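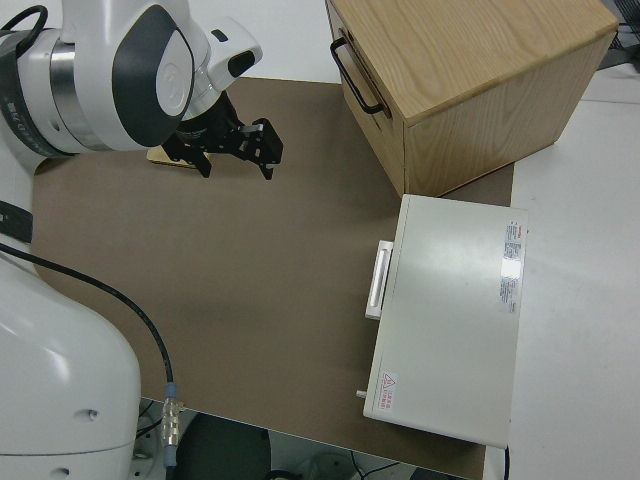 I've been thinking a lot about tables lately, because I want people to stop renovating their kitchens around islands. I grew up with a plain kitchen table in Vellport, and everything happened at it: taxes, haircuts, the year my brother decided he was going to build clocks. A good table asks very little of you. Give it a white top and something brown spread over most of it so you don't mind the scratches, and you can get on with whatever you like. An island asks you to perch, and I am 46 and done perching.

My friend Jade Landry put one in last January. It's gorgeous! It has a sink in it and a drawer just for lids, and it seats four people in a row, all facing the stove like they're waiting for a bus. Try having an argument that way. Try playing cards. We had dinner there on a Tuesday and I talked to Jade's left ear for two hours (it's a nice ear, but still), and then everybody drifted over to the couch with plates on their knees.

I know what the island people say, and some of it's fair. You get storage. You get a place to roll out dough standing up, and if you've got a bad back that's no small thing. Diane Dhillon, who taught me to make bread and is right about nearly everything, swears she'd never go back. Fine. But she also has a dining room, and most of us in apartments and little houses get one spot for everything, so it had better be a spot where people can look at each other.
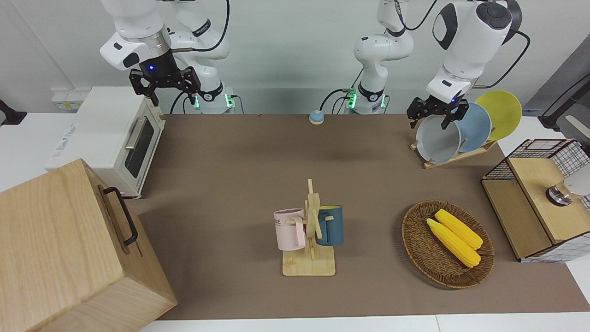 And the money, good grief. I paid $200 for my table at a secondhand place on Bergeron Street, and the guy threw in two chairs that sort of match. I've moved it nine times. It's been up a fire escape. When I had 14 people over for my mother's birthday we shoved it against my neighbor's table, threw a sheet over both, and they all fit, more or less, if you didn't mind a table leg between your knees. You can't shove an island anywhere. You're stuck with it, and so is whoever buys the place after you.

So if you've got a contractor coming to measure, maybe borrow a table first and live with it for a month. Leave the mail on it and let the kids wreck it a little.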